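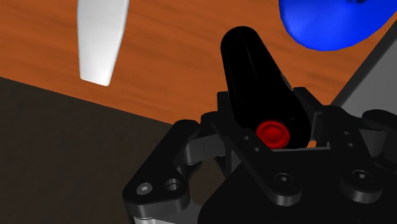 Ulano Local History Archive: Progress Report to the Esano Fund

Report date: 25 September 2019
Period covered: from the first grant payment in May to the date of this report
Grant holder: Bestinau Historical Society

1. Summary

The grant pays for the sorting, repair and copying of the Ulano papers, which record the history of Bestinau harbour and the three villages behind it. Work is on schedule in most areas. Cataloguing is ahead of plan, copying is slightly behind, and the oral history recordings have started later than we wanted. We are not asking for any change to the total grant. We are asking for one small transfer between budget lines, set out in section 6.

2. Cataloguing

The collection came to us in tea chests and filing drawers, with no list. We have now catalogued 682 items. They include harbour dues books, letters between the port office and the shipping agents, school registers, ferry timetables and a long run of minutes from the Bestinau village council.

Each item has a number, a short title, a date or likely date, and a note on its condition. Where a date is a guess, the entry says so. We have kept the port office's own order for the harbour papers, even where it is awkward, as the clerks referred to it in their letters.

One set of papers turned out to be duplicates of material already held by the Akpan museum. We have listed these but will not copy them.

3. Copying

Of the catalogued items, 581 are fit to be copied as they are. The others need cleaning or repair first. So far 215 have been copied and checked against the originals.

The rate was slow in the first weeks. Large ledgers could not be opened flat without straining the spines, and we had to wait for book supports. These are now in use and the work goes faster. The harbour dues books are being done first, as they are the papers most often asked for.

Copies are stored in two places, one at our office in Bestinau and one with the Akpan museum. The museum makes no charge for this.

4. Repair

The main problems are rust from old pins and clips, and damp staining on the lower drawers. Pins and clips have been taken out of all the letters. Nine volumes have gone to a bookbinder for new sewing. The bindery expects to return them before the next report.

The school register for the years of the first pier is in poor condition. The ink has faded and several leaves have stuck together. We have had advice not to try to part them ourselves, and the register has been wrapped and put aside until we have a written quotation.

5. Oral history and public work

The plan was to record older residents talking about the inter-village ferry, the copra trade and the building of the coast road. Recording was due to begin in the second month but had to wait for the consent form, which went through several drafts. The form is now agreed and is available in two languages. The first recordings have been made and are being written up.

A small display on the Bestinau ferry was put up in the library at Akpan. It used copies only. Visitors wrote corrections to two captions, and both proved right when checked against the timetables. The captions and the catalogue entries have been changed.

A local school has asked for a set of copied harbour letters to use in history lessons. We will supply this from stock already copied, at no cost to the grant.

6. Spending

Spending on staff hours and storage boxes is in line with the budget. Boxes cost less than allowed. Book supports cost more, as the original estimate did not cover the largest size. We ask permission to move the saving on boxes to the repair line, to go towards the school register. Receipts are in the separate folder sent with this report.

7. Work for the next period

Finish copying the harbour dues books and start on the village council minutes.
Obtain the quotation for the school register and send it to the Fund.
Complete the first group of recordings and return a written copy to each speaker for approval.
Put the first part of the catalogue on the Society's web page, leaving out entries that name living people.
Check the returned volumes from the bindery and add them to the copying list.

Bestinau Historical Society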